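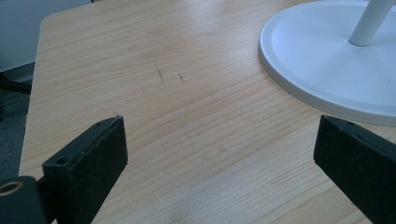

Venlow is a day centre for dogs, and these are the questions we get most often about leaving a dog with us for the first time. If yours isn't answered, ask at the desk or ring before ten. The first visit is a talk with one of us while your dog sniffs about. Bring the vaccination card and anything your vet has written down. A plain wooden table with a pale grain and a few small dark marks on it is all the furniture that sort of talk needs, and it takes half an hour at most.

How old does my dog have to be?
Six months. Younger puppies can come to the Uvik group, which is run separately by Edeltraud Eberhard and has its own fees.

Does my dog need to be neutered?
No, but we don't take bitches in season. Tell us as soon as you notice and we will move your days.

How many dogs are there at once?
No more than 11 in each group. Small and nervous dogs are kept together in the back garden group with Bakari Rotich.

What happens on the trial day?
Your dog stays for three hours. We start with one calm dog, then add others if it is going well. Some dogs need a second trial, and we charge for only one.

My dog cries when I leave. Should I stay?
Please don't. Say goodbye as you would at home and go. Most settle within 10 minutes or so. If yours is still upset after an hour we will ring you.

Can I bring food?
Yes, in a named tub. No rawhide, and nothing with cooked bones in it. Dogs who guard their food are fed alone.

Can you give medicine?
Tablets and ear drops, yes. Injections only if Kipchumba Chege is in - check the rota first.

What if there is a fight?
We part the dogs, check both for wounds and ring both owners the same day. If a vet is needed we use yours if it is near enough, otherwise ours.

My dog sleeps all evening afterwards. Is that normal?
Yes, especially in the first few weeks. If he is stiff, off his food or still flat the next day, let us know and see your vet.

How do I cancel?
By noon the day before. After that the full day is charged. Regular places are held over holidays until September.

Last updated 2019-01-26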